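Cakeo kitchen episodes: house rules and data card

Hi, and thanks for downloading this. I'm Laurinda Figueiredo and I look after the Cakeo set, which means I get the emails when something in it is wrong. Please read the rules before you add episodes of your own.
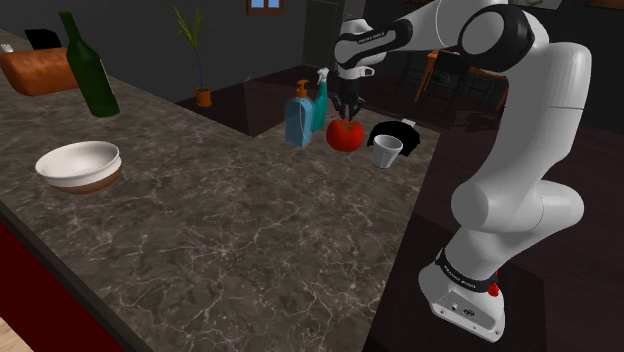 Tomato pick on the dark marble counter, gripper above the target.

What's in the folder

265 episodes of single-arm tabletop work, all simulated, all in kitchens. Each one has a task sentence, a camera stream, joint positions, gripper commands and a small text file called notes. 34 of them are marked as failures and we keep those on purpose, so please don't "clean" them out (someone did this in April and it took me an evening to put them all back).

The rules

Rule 1. Write the task sentence before you run the episode. I know it's tempting to run first and then describe whatever the arm ended up doing. Don't! If the sentence says "pick up the tomato" and the arm knocks over the cup, that's a failed tomato episode. It doesn't get to become a cup episode.

Rule 2. Name things the way you'd name them to a person standing next to you. "The tomato" is fine if there's only one. "The teal spray bottle" is fine. "Object_7" will be sent back, and so will "the red sphere-like item" — yes, I've had that one.

Rule 3. Leave the clutter alone. The soap dispenser and the spray bottle stand right beside the tomato in the picture, and a good policy has to cope with neighbors like that. If you clear the counter to get a better success rate, your numbers stop being comparable with everyone else's.

Rule 4. Contact limits apply in simulation too. Pirmin Auer and I went back and forth on this for weeks. His view is that if we let the arm shove through a countertop in sim, we're teaching it to do that. I gave in and I think he was right. Any episode that touches the counter with more than the limit in limits.txt gets the flag hard_contact, even if the pick works.

Rule 5. Start poses are randomized, and you may not hand-pick the nice ones. Use the seed list. If a seed gives you a start pose that's already in collision, write "bad seed" in notes and go on to the next.

Rule 6. 2 people label every episode for success, separately. When they disagree, Lindalva Godoy decides, and her decision goes in notes with a sentence on why. Please don't argue with her in the notes file. Email works.

What counts as success

For picks: the object is off the surface, held, and stays held for 200 control steps. Lifting one side doesn't count. Pinning it against another object and dragging it up doesn't count either, although I admit it can look pretty impressive.

Known problems

Reflections on the glossy floor confuse some depth estimators. Dark gripper fingers against dark marble are hard to segment, so check your masks by eye. The label files from the Rena batch use the old spelling of the flag (hardcontact, no underscore) and I haven't fixed it yet.

Changes

Added the seed list. Rewrote Rule 4. Removed duplicate episodes that Evander Lamont spotted in the Imhof batch — thank you, Evander.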